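4.2 Why players remember the guide

When we began interviewing people about Bullow, we had planned to ask mostly about its puzzles, which is what the small body of earlier writing on the game tends to discuss. What we got instead, over and over and with a good deal of affection, was talk about Plolham. For readers who haven't spent time with the game, Plolham is the lamp keeper who meets the player on the first staircase and goes along, more or less, until the flooded archive in the final chapter. He gives hints, he complains about his knees, and twice in the story he leads the player somewhere it would have been better not to go. Whether he does so on purpose is never settled by the script, and our participants had a great many opinions on the matter.

We should say a little about where these opinions come from. The interview material was gathered by Đức Vương and Hòa Diệp, and the forum material, 2196 posts in all, was read and sorted by Vinh Lại, who had played Bullow as a teenager and who was, we think, a touch more forgiving of Plolham than the rest of us. Of those posts, 1264 mention the guide by name. We read the remainder as well, and many of them turned out to be talking about him anyway, as "the old man" or "lamp guy" or, in one long and very funny thread, "my terrible uncle."

Earlier accounts of companion characters usually sort them by function. Võ, as we will call the model set out in Section 2 after the village level that inspired it, separates the companion who carries information from the one who carries feeling, and it works nicely for most platform and puzzle games of the period. Plolham gives it some trouble. His hints are the only spoken instructions in the game, so he plainly carries information, but players who described following them tended to remember how he said a thing much better than what he had told them to do. One participant could recite the whole speech at the Rosberg gate, pauses and all, and had no idea any longer which lever it was meant to point her toward. (It is the left one. We checked, and then argued over it at lunch, and checked again.)

The Rosberg gate deserves a bit more room, since it is where the two halves of the audience part ways. Up to that point Plolham's advice can be trusted completely. At the gate he tells the player to go in ahead of him, the gate closes, and the next 7 rooms have to be played alone, without the lamp and without any hints at all. Players who took this as a betrayal went on to describe the rest of the game as a kind of pursuit – they wanted to catch up with him and have it out. Players who took it as an accident described the same rooms as a rescue. The rooms, the enemies and the music are identical in both cases, and yet the accounts hardly sound like they belong to the same game. Tín Đoàn has suggested to us that the missing lamp does most of this work, as the player is left in the dark in the plainest sense of the word, and we find that persuasive, although we would add that the silence matters too. By then one has grown used to being talked to.

There is also the question of the ending, which we had hoped to leave for Section 5 but which kept coming up. In the archive the player may hand the lamp back to Plolham or keep it. Very few people we spoke with could say which choice they had made the first time, but nearly everyone could say what they felt he deserved, and those who had been angry at the gate were by no means always the ones who kept the lamp. Some of them had clearly come around to him over the years, perhaps in the way one comes around to a difficult relative.

It may help to compare all this with the way the game presents its spaces when no guide is there at all. The developers' remake returns to several rooms in quieter form, and participants who had played both versions spoke of these at length – how long they lingered, how they waited for a voice. A rendered interior can be perfectly handsome and still feel like 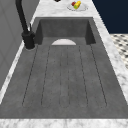
Figure 2. Rendered interior detail: a dark gray sink set into a white marble countertop.

a place somebody ought to be talking in, and for players raised on Plolham's grumbling that expectation seems to be hard to shake. Tín Trịnh's notes on the remake, which we draw on in the next section, take up the same point from the side of sound design.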